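Pernau Wallpaper and Panels
Home / Shop / Samples / Help / Contact

Frequently asked questions: small spaces, nooks and three-sided rooms

Last updated 26 Aug 2021

These are the questions we get most from people papering a closet, a pantry, a window seat, a reading nook or a booth. For full rooms, see the main hanging guide. For murals, write to Defne Ekinci at the sample desk before you order, as murals are cut to size and can't be returned.

How many rolls do I need for a nook?

Measure the width of each wall and add them together. Measure the height at the tallest point. Add four inches to the height for trimming, then use the roll calculator on the product page. Don't subtract for shelves or rails. You will need the spare paper for cutting around them.

If the calculator gives you a number that ends just over a full roll, order the next roll up. Rolls from a later batch may be a slightly different shade, and in a small space the two shades end up next to each other.

Which walls do I paper first?

Start with the back wall. Hang the first strip in the center and work out toward both corners. Then do the left and right walls, starting from the back corners and coming forward. This puts your part strips at the front edges.

Can I wrap a strip around an inside corner?

Only by half an inch. Cut the strip so that it turns the corner by that much, then hang the next piece over the turn with a fresh plumb line. A full-width strip pushed into a corner will pull away as it dries, and corners are almost never straight enough for it anyway.

Will the pattern match in the corners?

It will be close. You lose a little of the pattern at every inside corner because of the overlap. On a dense floral most people can't find the spot afterward. On stripes and grids it shows, and we don't recommend those for a first job.

Is a dark background a bad idea in a small space?

No. We sell more dark paper for closets and nooks than for living rooms. It does need light. Put a lamp or a strip light inside the space, and use a warm white bulb. Look at a sample in there at night as well as during the day before you decide.

Dark papers can show a thin white line at the seams where the cut edge of the paper is lighter than the print. Run a matching chalk or a felt pen along the edge of each strip before pasting. Test it on an offcut first. Some pens bleed into the paste.

Do you sell samples?

Yes. A sample is letter size and costs the same for every paper in the shop. For large prints, ask for the long sample, which shows one full repeat. Samples are mailed within 24 hours, except in February, when we close for stock count.

What is the repeat on your large florals?

The repeat is listed under each paper. On the Kudano range it is 24 inches with a straight match. On the Stemotell range it is 11 inches with a half drop, so every second strip starts halfway down the pattern. Number the strips on the back in pencil, with an arrow pointing up. Flowers are easier to hang upside down than you might think.

Can I put a rail or hooks over the paper?

Yes, once the paper has dried for three full days. Mark the screw holes, cut a small X through the paper at each one, and fold the points back before you drill. If you drill straight through, the bit can catch the paper and tear it. For freestanding frames with the panels set inside, fix the rail to the frame and leave the paper alone.

Adhesive hooks are a different matter. They hold to the paper, and the paper holds to the wall, so a heavy coat can bring down both. We don't replace paper damaged this way.

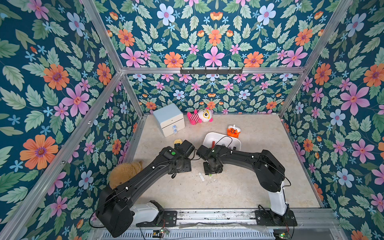
Where should the biggest flowers go if there will be a rail across the wall?

Decide on the height of the rail before you cut the first strip. Hold the paper up, mark the rail on it in pencil, and slide the strip up or down until the large blooms clear the mark. With the rail at mid-height on the back wall, a good result is a whole pink flower sitting just above the bar and a pale blue one near the top edge. A black hook rack mounted near the center of the bar then hides only what is right behind it. On the side walls you have more freedom, and large flowers can sit low or high. A big orange one near the bottom is fine as long as nothing will be stored in front of it.

What kind of floor goes with a busy paper?

A plain or pale one. Beige marble patterns work with teal, navy and dark green papers, and the veining is quiet enough that it doesn't compete with leaves and flowers. If you are putting down new flooring, paper first and lay the floor after, with a drop cloth over it for the final trimming.

Does metal trim need to be covered?

No. Silver aluminum edges can be left as they are. Wipe paste off them right away with a damp sponge, since it dries to a dull film. Trim against the metal with a new blade and a wide knife. Change the blade every two or three cuts.

Can the paper be wiped?

All papers with item numbers from 537 up are coated and can be wiped with a damp cloth. Papers below that number are uncoated and should only be dusted. Do not use bleach or scouring cream on either.

Which paste should I use?

Use the Ersoy ready-mixed paste for coated papers and the powder for uncoated ones. Both are on the tools page. Paste the wall for anything marked non-woven.

Can I return rolls I didn't use?

Unopened rolls can be returned within 30 days with the batch label still on. Keep one roll for repairs.

Who do I contact about a trade order?

Remzi Yurt handles orders for shops and hotels. Orders above 1,000 dollars ship free. For a damaged delivery, send a photo of the box and the batch label to Hacer Coşkun through the contact form, and leave the rolls in the packaging until you get a reply.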